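Fivlow opens up its practice kitchen, and 844 recorded tries to go with it

Dradgate, March

I've been wanting to write this one for ages, so forgive me if I go on a bit. From this month, Fivlow is sharing the first batch of practice runs we've used to teach Radik, our learning system for robot arms. There are 844 of them, every one steered by a person from our office in Dradgate, and anyone who wants to train something of their own is welcome to have them.

If you've not come across us before, we're a small team and we teach grippers to do household jobs: opening cabinets, picking up small things, putting them down again somewhere sensible. Radik learns by copying. One of us drives the arm through a job, the computer keeps the view from the wrist along with every movement of the fingers, and then Radik has a go at working out what we'd have done next.

We do all of this in simulation, in rooms we build ourselves. It means we can change the walls, swap a door or shift a cabinet along before lunch and have a whole new set of runs by teatime (Shalini Thakur has got frighteningly quick at it). We like our rooms a bit mixed, too, with tiles meeting plain paint and wood next to white panelling, so that Radik doesn't get too attached to any one kitchen. 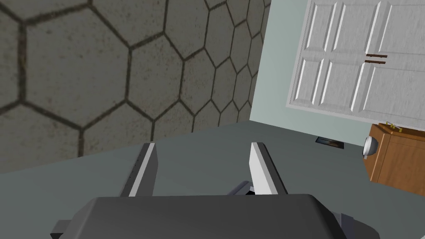 Each run begins with the fingers open and ends when the person driving says it's done. We keep the clumsy ones. If Bienvenido Pascual overshoots a handle and has to come back for it, that stays in, and it's marked so you can leave it out if you'd rather. Of the 844 runs, 375 have a correction like that somewhere in them, and I think they're the best bit of the whole set!

"I was all for binning the messy runs at first," says Yolandi Zwane, who looks after training at Fivlow. "Then we tried Radik with them and without them, and the version that had seen mistakes was much better at getting itself out of trouble. I've stopped arguing."

The runs cover five jobs and were driven by two people, Bienvenido and Tatu Rugemalira. We know that's not many hands. Everyone has their own way of going in for a grab, and Radik has picked up some of Tatu's habits – he likes to hover – so the next batch will have more drivers in it.

That batch is being planned with our friends at Quansah, who'll be trying the same five jobs with their own controls. If you'd like to have the runs, or fancy a turn at driving, drop me a line at the Dradgate office and I'll get you set up.

Morfudd Ruddock
Fivlow, Dradgate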